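Startseite Arbeitspapiere Themen Autoren Archiv Kontakt
Zuletzt aktualisiert: Januar
Januar, von Noémie Ouellet und Gaëtan Huet

3.2 Tablett und Arbeitsfläche als Ablageorte

In den Haushalten der Stichprobe wird Geschirr selten in einem Zug von der Spüle in den Schrank gebracht. Dazwischen liegt fast immer ein Ort, an dem es für eine Weile bleibt. Wir nennen ihn im Folgenden Zwischenablage und unterscheiden ihn vom Abtropfbereich (Abschnitt 3.1), der an das Spülbecken gebunden ist. Die Zwischenablage kann ein Stück Arbeitsfläche sein, ein Stuhl, ein Brett oder ein bewegliches Behältnis. In 34 der 60 besuchten Küchen war es ein Tablett oder ein flacher Behälter mit Rand.

Erhoben wurde zu zwei Tageszeiten, am Vormittag und nach dem Abendessen. Die Befragten wurden gebeten, vor dem Besuch nichts umzuräumen. Insgesamt liegen 700 Aufnahmen aus den Küchen vor, die von beiden Autoren unabhängig nach Art der Ablage, Art des Geschirrs und Lage der Stücke kodiert wurden. Bei abweichender Kodierung wurde die Aufnahme gemeinsam noch einmal durchgesehen. Die Bezeichnungen der Haushalte (Flolell, Retum, Besson, Vuketti) sind Decknamen und lassen keinen Rückschluss auf den Wohnort zu.

Trinkgefäße mit Henkel machen beim Ablegen mehr Umstände als Teller. Teller werden gestapelt, Gläser nebeneinandergestellt. Becher lassen sich wegen des Henkels nur mit Abstand stellen, und ineinander passen sie in der Regel nicht. Im Haushalt Retum liegen sie deshalb gekippt oder auf der Seite in einem gelben Kunststofftablett, das auf der Arbeitsplatte steht (Abb. 4). Die Befragte gab an, sie lege die Becher so hinein, wie sie ihr in die Hand kämen, und nehme das Tablett als Ganzes mit zum Schrank.

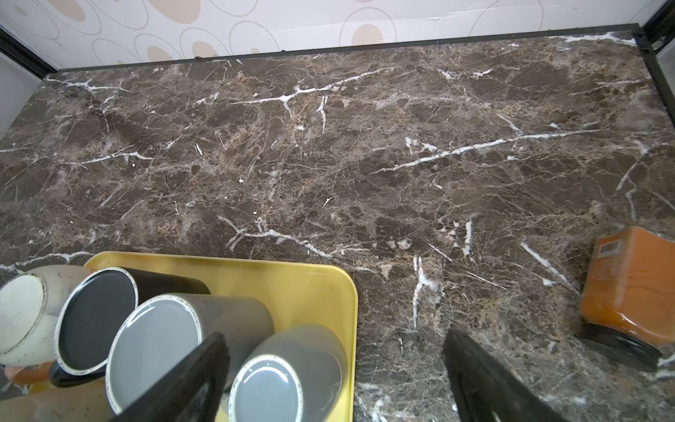 Abb. 4: Becher in einem gelben Tablett auf dunkelbrauner Marmorplatte, Haushalt Retum.

Die Öffnungen der Becher zeigen in Abb. 4 alle nach vorn. Diese gemeinsame Ausrichtung kommt im Material häufiger vor, auch dort, wo die Befragten von einer festen Ordnung nichts wissen wollten. Eine Trennung nach Farbe haben wir im Haushalt Retum nicht kodiert: Der cremeweiße Becher liegt mit dem schwarzen und den grauen zusammen. Im Haushalt Besson war das anders, dort gehörten die hellen Tassen zum Besuchsgeschirr und kamen in einen eigenen Korb.

Auffällig ist ferner, dass neben dem Tablett ein großer Teil der Steinplatte frei bleibt. Platzmangel erklärt die dichte Lage der Becher also nicht. Wir deuten den Rand des Tabletts als Grenze, innerhalb derer Unordnung geduldet wird. Die Befragte sprach von der Platte als »der guten Fläche«, auf der nichts stehen bleiben solle, und zählte das Tablett ausdrücklich nicht dazu. Ähnliche Äußerungen finden sich bei Flolell, wo ein Backblech dieselbe Aufgabe übernimmt.

Die Oberfläche selbst spielt nach unserem Eindruck ebenfalls eine Rolle. Auf stark gemusterten Platten, wie dem weiß geäderten Marmor bei Retum, fallen Krümel und kleine Flecken weniger auf als auf einfarbigen. Mehrere Befragte mit einfarbigen Platten wischten nach eigener Angabe nach jedem Abstellen, die Befragte bei Retum einmal am Abend. Das Material reicht nicht aus, um hieraus einen Zusammenhang abzuleiten. Auch das Alter der Platte wurde nicht erfasst.

Bei Vuketti schließlich fehlte jede Zwischenablage. Das Geschirr wurde von Hand abgetrocknet und sofort eingeräumt, Becher zuletzt. Auf diesen Fall kommen wir in Abschnitt 3.4 zurück, wo es um die Reihenfolge des Einräumens geht.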